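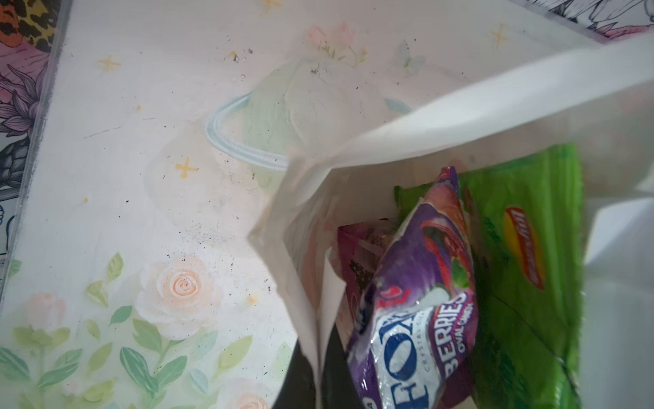

Page 113

Chapter 6
Secondary Packaging and Carrier Bags

6.1 Scope of the chapter

Goods leave a shop in two layers of packaging. The primary pack touches the product and is chosen by its maker. The secondary pack — usually a carrier bag — is chosen by the retailer and must hold whatever the customer has bought. Glossy plastic wrappers slide against one another, so a bag filled with sweets or snacks behaves differently under load from one filled with tins.

Section 6.2 deals with handles. A broad strap spreads the load over more of the hand and lowers the stress where it joins the bag. Section 6.3 covers folded edges at the mouth, which stiffen the opening and slow tearing.

6.4 Data used

Worked problems draw on the Lerora trials, in which 2577 bags were lifted under a steady load. Of these, 2513 met the standard set in Chapter 5. The remaining bags were sorted by type of failure at the Tetevton works. Loads are given in newtons throughout. Readers who have not met the term "tear strength" should go back to Section 5.2 before going on.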